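From: Maham Farooqui
To: Hudgate Hat Swap list
Subject: Re: Caps on the little white stand

Marin Nikolovski wrote:
> Lovely haul of caps, Maham! I've got 18 at home in a heap behind
> the door and they all come out looking slept on. How are you
> keeping yours in shape? And is the perforated stand any good?

Marin, I'm so glad you asked, because I've gone a bit cap mad this August!

I love the stand. It's low, it's white, the holes let the air through, and a soft cap sits on it very nicely with the crown up.
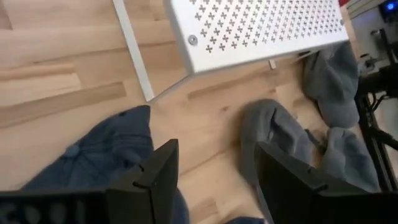
Should a crumpled cotton cap be ironed?
I'd leave the iron alone. Damp the crown, push it out from inside with your fist and let it dry over a bowl.

The denim ones are my favourites — they fade so beautifully, and a few creases suit them. The greys need more care, so I do those first while I've still got the patience (Kulsoom starts with the blues and we will never agree).

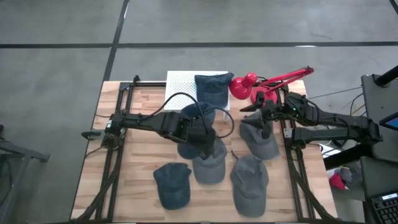

For storing, I sort by colour and then by how stiff the brim is. Soft brims can go one inside another, but please don't fold the crown in half! Priya did that with hers over the winter and the crease is still there.

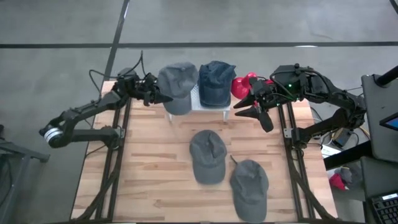
Grey cap and navy cap at the stand.

If you're short of room, a shelf at eye level beats a box every time. You see what you own, and you wear more of it — I'd forgotten half of mine. 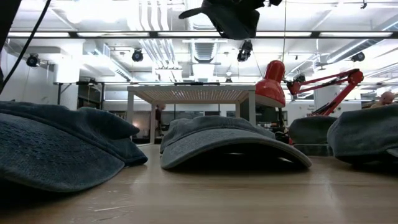 Ehsan wants washed denim if anyone has spares to swap, and I can part with 2. Bring your heap along, Marin, I'd love a rummage!

Maham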